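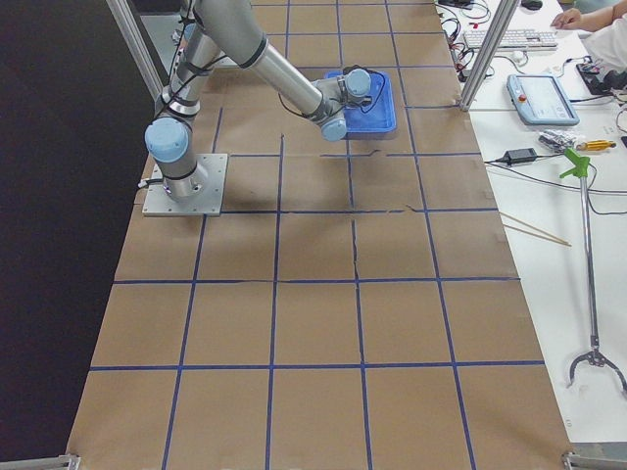

Besuchsbericht: Tag der offenen Tür im Familienzentrum Drinholm

Geöffnet war am Samstag ab 10 Uhr. Der Träger Gruber betreibt das Haus mit 44 Plätzen für Kinder ab 6 Monaten, die Nutzfläche beträgt fast 400 m². Leiterin Oriana Bravo führte durch Gruppen- und Schlafräume. Jedes Kind schläft im eigenen Bett – die Einschlafbegleitung endet individuell, in der Regel nach der Eingewöhnung.

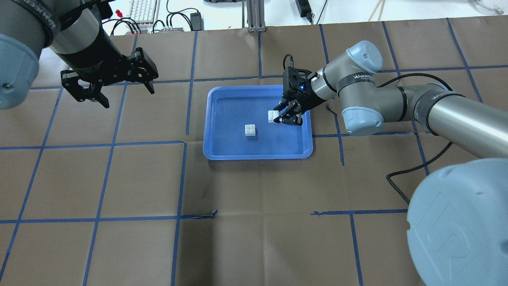
Für Eltern mit Schlafproblemen zu Hause bietet Valentina Saavedra eine Einzelberatung an, Dauer 45 Minuten, Anmeldung schriftlich. Die Außenstelle Vullesow nimmt derzeit keine Kinder auf.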